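Ticket: Gellow spindle loses Z position mid-job
Opened November 17, 2025 – Reading time: 2 min
Status: waiting on customer

Machine is the small Gellow router at our Undton shop, bought in September. Cutting pockets in maple, quarter-inch two-flute. The first pockets come out fine. After that each one is a hair deeper than the last, until the router starts taking an interest in the spoilboard.

Tried so far:

Slowed the plunge to 20 inches a minute. Same drift, more time to watch it.

Swapped the collet. The old one looked tired, and so does the new one now. I marked the bit with a paint pen at the collet face and the mark stayed put, so the bit isn't creeping out.

Ran the file in air, spindle off, 900 lines. Came back to zero on the nose. It behaves beautifully as long as it isn't asked to cut wood.

Ran the full file, all 2,493 lines, in foam. Good until line 1,615, then low again. That line is a rapid retract, the first one at full height.

Fostcombe support suggested I check that the machine was level. It is level. So is the floor, which was news to me.

Z motor is warm but I can keep a hand on it. Coupler screws are tight – I've tightened them enough times that they may file a ticket of their own. 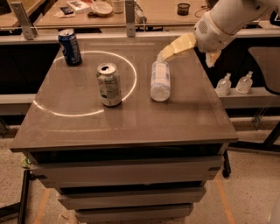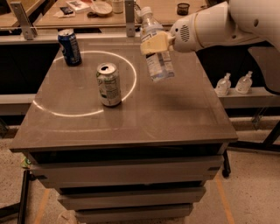
Alcantara replied:
Drop your Z rapid by half and cut the acceleration too, then rerun the foam. If the drift goes away, the motor is losing steps on the way up. Check the gib screws while you're in there; overtight ones will do the same. Please post your Z settings either way.

Recent tickets
Probe reads high after tool change
Dust shoe rubs on left clamp
Gellow homing switch triggers twice
Chatter on inside corners only

We use cookies to remember your login. Accept / Settings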